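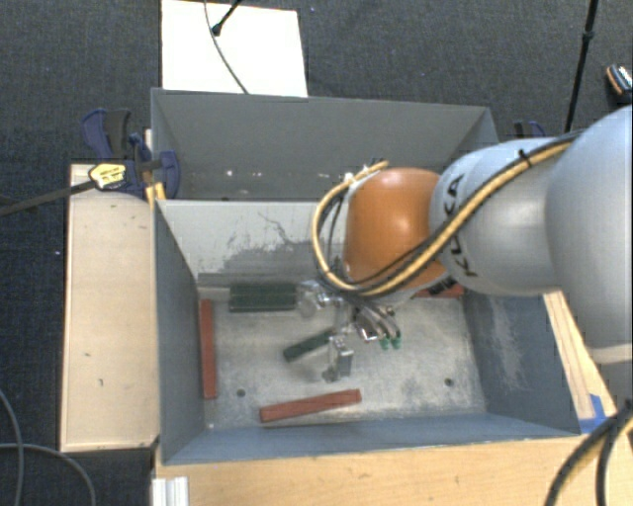 Grey metal bins and KUKA arm, pale wooden surfaces, charcoal carpet.

Istedus Building Users Group
Minutes of the meeting held on Apr 3, 2026

Present: representatives of the ground floor tenants, the first floor tenants, the managing agent (Tadden) and the heating contractor (Fititz).
Apologies: the landlord's surveyor.

1. Minutes of the previous meeting
Agreed as a correct record, subject to one change. Under item 5, "return temperature" should read "flow temperature".

2. Matters arising
2.1 The lagging on the exposed pipework in the riser cupboard has been replaced. Closed.
2.2 The key to the meter room has not been returned to the key safe. Tadden to issue a second key and charge it to the general account. Carried forward.
2.3 The request for a copy of the asbestos register was met by email. Closed.

3. Heating: plant condition
3.1 Fititz presented its condition report on the plant room. Boiler 1 is serviceable. Boiler 2 has a cracked section and has been isolated. The building is running on one boiler, with no standby.
3.2 The system pressure has been dropping overnight. Fititz has checked all visible joints in the plant room and found no leak. The most likely location is the buried pipe run to the Hlongwane wing, laid when the wing was added. No drawing of the route is held.
3.3 The first floor tenants asked whether the pressure loss could be the expansion vessel. Fititz replied that the vessel was recharged at the last service and is holding its charge. The inhibitor level is low, as would be expected with regular topping up.
3.4 Agreed that the Hlongwane wing be valved off for 2 nights and the pressure logged. If the pressure holds, a tracing survey of the buried run will be ordered.
Action: Fititz

4. Heating: options for replacement
4.1 Three options were tabled.
Option A – replace the cracked section of boiler 2. Lowest cost. Parts are on long lead time and the remaining sections are of the same age.
Option B – replace boiler 2 with a condensing unit and keep boiler 1 as standby. Requires a new flue liner and a condensate drain.
Option C – replace both boilers and separate the Hlongwane wing onto its own circuit.
4.2 Tadden noted that Option C would need landlord's consent and could not be recovered in full through the service charge under the present leases.
4.3 The ground floor tenants preferred Option B. The first floor tenants preferred Option C but would accept Option B if the pipework were left ready for later separation, with capped tees on flow and return.
4.4 Agreed to proceed with Option B on that basis, subject to a fixed price. Works to be done in August, when the heating is off. Hot water to be maintained by the existing immersion heaters.
Action: Fititz to price, Tadden to notify the landlord

5. Controls
5.1 The time clock is still on its winter setting. Fititz to correct it on the next visit.
5.2 Complaints of overheating in the 4 rooms on the south side. The radiator valves there are of the manual type. Agreed to fit thermostatic valves, omitting the radiator nearest the room thermostat.
5.3 The outside sensor is mounted next to an extract grille and reads high. To be moved to the north wall. Cable length to be checked first.
Action: Fititz

6. Water hygiene
6.1 Monthly temperature checks are up to date. One basin on the first floor was slow to reach temperature at the hot tap. The pipe to this basin is a long dead leg. Weekly flushing to continue until it is shortened.
6.2 The shower head clean is due. Tadden to confirm the date to all tenants.

7. Service charge
7.1 The balance on the minor repairs line stands at £288. The valves at 5.2 will be charged to the plant reserve.
7.2 The ground floor tenants queried the apportionment of gas. The present split is by floor area, with 25 per cent allocated to the Hlongwane wing. No change without sub-metering – Tadden to obtain a price for heat meters alongside the Option B works.
Action: Tadden

8. Any other business
8.1 Access to the plant room is obstructed by stored furniture in the lobby. To be removed by the owner.
8.2 The carbon monoxide alarm in the plant room is past its replacement date. Fititz to replace it.

9. Next meeting
To be arranged once the fixed price for Option B is received. Papers to be circulated by Tadden in advance.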